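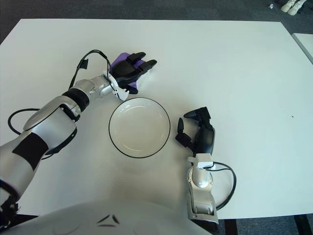 Tatu Were
Reviewer, workshop and light automation

Reviews > Robots and Automation > Clerier Laler two-arm system

Clerier ran its open day at the Masanja centre in August and I went along for the afternoon to see the Laler. It is a two-arm robot with a multi-fingered hand on each wrist, sold to small packing rooms, labs and colleges. I have reviewed a few single-arm machines with plain two-jaw grippers, and the main thing I wanted to know was whether fingers are worth the extra money and bother.

This is a review of a demonstration. I didn't get a unit to take home, and I haven't run one for a week on my own bench, so read it with that in mind.

The set-up

The session I booked was close-up handling, and it lasted about 15 minutes. The Laler was at a white table with a round plate in front of it and a small purple item to handle. The operator was at a laptop off to the side. I was allowed to stand fairly near and walk around the table between runs, which was more access than I've had at other open days.

The task was basic. Pick up the item with the left hand, bring it over to the plate, put it down, then do it again from a different starting spot. I would sooner watch a dull task several times than a fancy one once. You learn more about a machine from the repeats.

Hands and grip
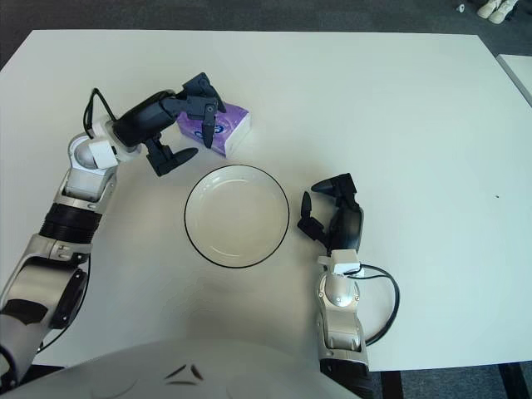 Left hand over the tissue packet, one finger down on the front face.

The fingers are slim and black, and they bend at the knuckles more or less the way you'd expect. I was interested in how the hand would deal with packaging that gives a bit. A two-jaw gripper on a light packet tends to do one of two things: squash it or let it slide. The Laler's approach is to get a finger on the face first and then bring the others in. It is slow. I timed one approach in my head and lost patience before the fingers had closed.

When it does close, the grip is sensible. The rated load is 400 grams per hand, so you won't be shifting paint tins with it, but for packets, small cartons and the like there's plenty in reserve. Clerier says the grip force can be set per finger. The operator changed it once while I was there and it took a couple of clicks.

I had five runs in my session. Four went through cleanly. On the other one the hand came in at a poor angle, the operator stopped it and sent the arm back to start again. I don't mind that. I'd have been more suspicious of a perfect score.
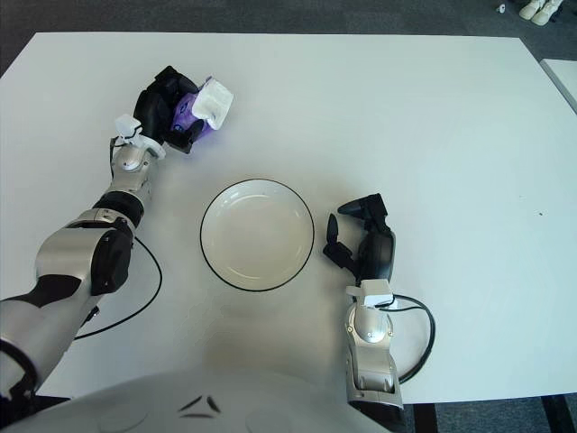 Item held in the left hand, right hand open beside the plate.

What I would mark down is how the fingers wrap around things. With small goods the hand covers most of what it's holding, and from where you stand it can be hard to tell how well it has hold of it. If you need to read a label or scan a code while the item is in the hand, you'll have to work out the pick angle carefully. A plain gripper is better for that kind of job.

The second arm

For the whole of my session the right arm did very little. It kept its place on the far side of the plate with the hand open. I asked about this and was told the two-handed routines were being shown in a later session, which was full. Fair enough, but you are paying for two arms, and I can't tell you how well they work together. If you're looking at one for your own shop, ask for a two-handed job and don't leave until you've seen it.

Cables

The cables at the wrists run outside the arm and stand off in fairly big loops. They didn't catch on anything while I was watching, and there's something to be said for a cable you can get at and swap without opening up a housing. In a tidy demo area it's fine. Over a bench with tape guns, bottles and open bins on it, I'd want them clipped down. The operator said clips are available. I think they should come in the box. 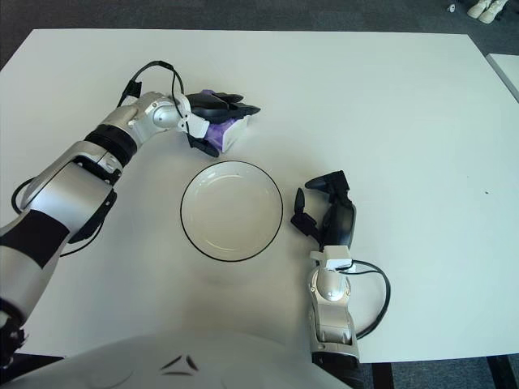

Left hand just above the table, close to the upper rim of the plate.

Software and manual

The control software is called Pestness, and apart from the name I liked it. Positions are saved as a list, you can step through them one at a time, and the stop button on the screen is large and stays in the same corner. Teaching a new start position took the operator less time than I need to reset my own arm after a coffee break.

The printed manual is 268 pages. I leafed through a copy at the counter. The chapters on mounting and calibration are clear and have decent diagrams. The troubleshooting chapter is thin for a machine with this many joints, and a fair bit of it tells you to contact the dealer.

Who should look at it

If your work is mostly one shape of box, buy a single arm with a two-jaw gripper and spend the difference on a good feeder. The Laler makes more sense where the goods are small, light and different from one hour to the next, and where speed isn't the main concern - a teaching lab, a sample room, maybe a small mail-order outfit with a lot of odd lines.

Good: careful grip on light goods, simple position teaching, easy access to the cables.
Not so good: slow approach, fingers hide the item, clips are extra.
Not tested: two-handed work, long shifts, noise in a quiet room.

I've asked Clerier for a loan unit and will update this page if one turns up.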